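Tiltura is a small collection of notes and chord sheets from twelve months of indie pop releases. I keep it for a radio show and for a few friends who cover the songs at open mics.

Last edit: Sat 1 February

## What you get

- `songs/` - one text file per song, with key, tempo, chords and a short note on the arrangement
- `artists/` - short profiles, a paragraph or two each
- `shows/` - playlists as they went out, in running order
- `index.csv` - one line per song, pointing to the files above

No audio and no full lyrics. Where a line of lyrics matters to the note, I quote a few words of it and stop there.

## Song files

Every song file starts with the same fields:

```
title:
artist:
release:
key:
tempo:
capo:
heard: live / record / both
```

`release` is the EP or album the song came out on. If a song was a single first and then landed on an EP, I use the EP. The Rivadeneyra songs are the exception. Two of them changed key between the single and the EP, and both versions have their own file.

Tempo is tapped by hand, so a song marked 96 could be 95 or 97. Live tempos are usually faster. If `heard` says `both`, the number is from the record.

Chords are written above the line where they change. I leave out passing chords unless the song sounds wrong without them. Bass notes are given with a slash, so `C/G` and not `C over G`. Older files mix the two and I am fixing them as I find them. 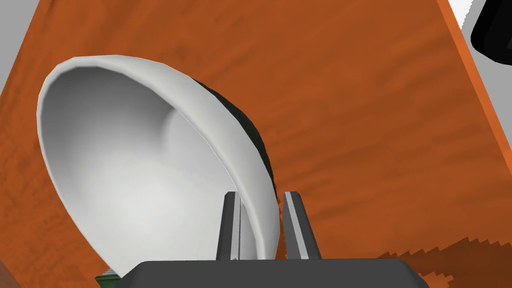 The notes under the chords are my own listening notes. They cover things like where the synth comes in, whether the second chorus is longer than the first, and what the backing vocals do. Some are one line. The file for Driladeo's "Clorkirex" runs to 17 paragraphs, mostly on the bridge, and I still can't name the chord in bar 12.

## Artist profiles

Profiles say where the act is based, who plays what, and what they have put out. Anything taken from an interview is marked `[int]`. Anything an artist told me at a show is marked `[talk]` and I only keep it if they said it was fine to share.

Rivadeneyra's profile is out of date. They have a new drummer and I don't have the name yet.

## Index

`index.csv` uses commas, with double quotes around titles. Accents are kept, so open it as UTF-8 or the names will break. Some spreadsheet programs turn `2/4` in the meter column into a date. Import that column as text.

## Known problems

- Capo is missing from most of the early files
- A few songs are listed twice under different spellings of the artist
- The April playlists have no times, only the order

## Sending changes

Open an issue or send a patch. One song per patch is easiest to check. If you change a chord, say which recording you were playing along with - a live take doesn't settle what's on the record.

Notes and profiles can be reused with credit to Nilton Muñoz. The songs belong to the people who wrote them.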